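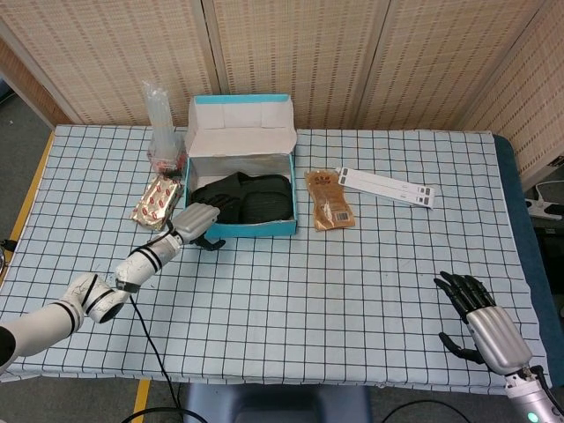 Shoe box on the packing table, lid up, black pair inside. Snack packet to the right.

Print | E-mail
2 min read
3 shares

January 25, 2018

Packing table again. Grid cloth stays on, easier to line things up by the squares.

Shoes: nested pair fits the turquoise box OK. Want to try heel-to-toe next, Chiyo thinks the lid will sit flatter. Weigh both ways, limit is 1,260 g for the Yagi mailer.

Straws/tubes - leave them in the clear bag, stood up. Do NOT lay flat, they roll. Gold foil packet and the tan snack one go in last, on top, barcode up so Genji can scan without diging.

Still need:
- tissue, about 400 sheets
- Nukitz tape, 4 rolls
- ask Graka re the July order, price breaks at 3,000

Genji has the scale. Get it back befor lunch.

E-mail this entry | Print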